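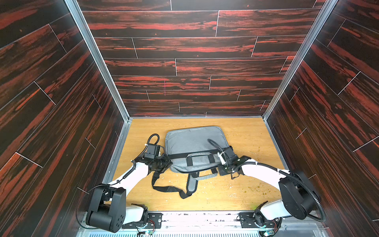

Kaja Venckus 在上一个帖子的跟帖里认为,双臂机器人做家务的瓶颈早就离开了机械本体,卡在软性附件上:带子、拉链头、衣服的抽绳。刚性物体的抓取放置可以买现成方案,带着一根长肩带的包,没有哪家肯在合同里写节拍。

我想就这个说法继续问下去,因为手头正好是这类工作。

半截拉链

我们做笔记本电脑和配套电脑包的短期租赁,包归还以后要整理入库。工序如下:

1. 包平放,正面朝上。
2. 检查内袋有无遗留物。
3. 提手压平。
4. 肩带收拢,对折两次,塞进外袋或压在包下。
5. 除尘,主要是粘在底面上的碎屑。
6. 装入周转箱。

一周的量是589只。熟手做一只18秒,第2步不计在内,那一步由另一个岗位在收件时完成。按这个速度算,一周的纯操作时间不到三小时,但实际是零散到货,人要反复从别的岗位抽过来,所以才考虑上机器。

目前看的是双臂台架方案:两条臂装在工作台近侧,各带一个夹爪,三面围板,包放在中间,两臂从左右两侧夹住包边。包体本身的搬动和转向我不太担心。担心的是第3步和第4步。提手还好,平放时大体就贴在包面上。肩带从包的一角拖出来,在台面上自己绕一圈,有时还带扭转,每只都不一样。

具体想知道三件事:

一,肩带整理这一步,现在有没有能连续运行一个班次的做法,演示视频不算。
二,如果肩带做不了,只把第5步和第6步交给机器,是否还值得。
三,台面和围板的颜色纹理对识别有没有影响。我们的包是灰色的,肩带是黑色,带灰色衬垫。台面现在是浅色木纹,围板打算用深色带红纹的板材,库房里有现成的。

预算够买一套,不够买错一套。欢迎泼冷水,请尽量带数据。

补充(上午编辑):有人私信问能否把肩带做成可拆的。可以拆,两端是挂扣。但拆下来再装回去,工时比收拢肩带还长,而且会丢件。

Nyokabi Rashidi

去年我参与过 Plokunari 仓库的一次试运行,对象是带肩带的软包,尺寸和你们的接近。双臂,两指夹爪,一台俯视相机加两台腕部相机。控制策略用遥操作示教数据训练。下面按你的三个问题回答。

第一个问题。我们跑完了589只的一批(和你的周量相同,纯属巧合),人工介入42次,单只节拍中位数107秒。换算下来介入率7.1%,速度是你们熟手的六分之一左右。能不能连续跑一个班次,取决于你对“连续”的定义。机器没有停机故障,但旁边必须有人在听得见报警的范围内。

42次介入的原因分布很不均匀,主要集中在下面几类:

肩带扭转。带子平铺时两指夹爪能直接捏起边缘。扭过半圈以后,夹爪从上方下去经常夹到两层,提起来是一个结。策略会尝试松开重抓,重试三次仍然失败就报警。

肩带压在包下。从俯视相机看不见,程序以为已经收好,直接进入装箱动作,结果带子挂在箱沿上。后来加了一个动作:两臂夹住包的左右边缘,抬起来再放下,让带子露出来。这个动作有效,代价是每只多花几秒,中位数107秒已经包含在内。

衬垫堆叠。肩带上有衬垫的一段比其余部分厚得多,也硬得多。对折的折点如果落在衬垫上,松爪后会弹开。人手会自动避开这一段,策略要学很久。建议你们示教时固定一种折法,不同操作员不要各折各的,否则数据里同一个状态对应几种动作,训练出来会犹豫,表现为夹爪悬在带子上方来回小幅移动。

提手也要留意。它平贴在包面上的时候,对视觉来说和包面上的横向织带很像,都是黑色。我们出现过夹爪去捏织带的情况。如果你们的包正面也有横贯的黑色带子,示教数据里要多放提手位置不同的样本。

第二个问题。只做除尘和装箱是可行的,但不需要两条臂。一条臂加吸盘或者宽口夹爪,前面接一个刷辊,成本会低一截。问题是你的人还得到场收肩带,到场以后顺手把包放进箱子,多花的时间不到两秒。自动化省下的就是这两秒。我个人不会为此立项。

第三个问题。台面浅色、包灰色、带子黑色,对比度没有问题,黑带子在浅木纹上很容易分割。围板我不建议用深色带红色条纹的木纹板。策略直接吃原始图像的话,花纹背景不会让它失效,但有两个副作用:夹爪和线缆多半也是黑色,抬高以后和深色背景混在一起,调试时人看录像很费劲;另外一旦更换围板,或者搬到另一个工位,背景分布变了,成功率会下降,需要补数据。我们用的是哑光浅灰板。已经装好的话先别拆,训练时加一些背景增广再看结果。

碎屑顺便说一句。台面上的碎屑和污点对抓取影响很小,对第5步的验收影响很大。包底刚刷干净,放回有碎屑的台面上又沾了。要么台面每隔几只吹一次,要么把除尘放到最后,在空中刷。

线缆也请看一下。腕部的波纹管和弯出来的细线,在两臂靠近包中间时容易勾到肩带。我们有几次报警就是这样来的,后来把多余长度重新卡紧才消失。底座处外露的电路板和彩色导线要加罩,你们的工序会产生粉尘和纤维,时间长了会进到接插件里。

结论按你的周量给:单只107秒乘以589只,不到十八小时的机器时间,一台够用,夜里可以跑。经济上是否成立,看你怎么计算42次介入。夜里没有人,这42次就会变成早上的一堆半成品,其中一部分会堵住后面的流程。我们当时加了一个“放弃区”,失败的包推到一侧,继续做下一只。没有这个机制不要谈无人值守。

Cluden_维修组

楼上写得很全,我补充一点采购方面的。

跟供应商谈的时候,不要让他们用自己的包做验收。我们在 Ozoliņš 那边看过演示,包是新的,肩带是工厂出来的定型状态,几乎没有扭转,成功率当然好看。换成用过半年的包,带子有了记忆弯曲,结果完全是另一回事。从自己的库房里随机取,连包带状态一起交过去。验收条款里写清楚:初始摆放由你方随机投放,不允许操作员预先理顺。

另外问清楚夹爪手指的磨损周期。织带很磨橡胶。磨平以后夹力不变,但会打滑,现象和策略退化一模一样,排查时很容易走弯路。先换手指垫再重新训练,顺序别反了。

家用场景我不发表意见。家里一天收一个包,机器慢一点无所谓,但也没有人会为这个买两条臂。

匿名用户

为什么不直接买不带肩带的包?我们公司就是这样,Provari 的手提款,装箱非常快。机器人再等几年吧,现在连叠衣服都要等半天。

半截拉链

谢谢各位。回复几点。

不带肩带的包考虑过,客户不接受,合同里有肩带这一项。

介入率和节拍比我预想的好,放弃区的做法我会写进技术要求。围板改用浅灰,库房那批深色板另作他用。包正面确实有一条横贯的黑带,提手也是黑的,这一点之前没有想到。

还有一个疑问留给 Nyokabi Rashidi:抬起再放下那个动作,你们是每只都做,还是只在没看见肩带时才做?

Nyokabi Rashidi

每只都做。我们试过有条件触发,判断“没看见”本身就会误判,露出一小段的时候尤其多。统一做一遍,节拍更稳定,日志也好查。如果你们能保证投放时肩带总在包的下方一侧,可以再试条件触发,前提是上游投放的人守得住这个规矩。

相关提问
双臂台架的夹爪手指垫多久更换一次
俯视相机与腕部相机的视野重叠应留多少
软包装箱时箱沿挂带的处理办法
示教数据由多名操作员采集是否需要统一动作
家用机器人收纳数据线:现状与限制
浅色台面反光导致深度缺失怎么办

首页 提问 分类 标签 未解决 帮助 登录

本站使用 Cookie 以保存登录状态和浏览偏好。继续浏览即表示您同意我们的 Cookie 政策。 接受 仅限必要项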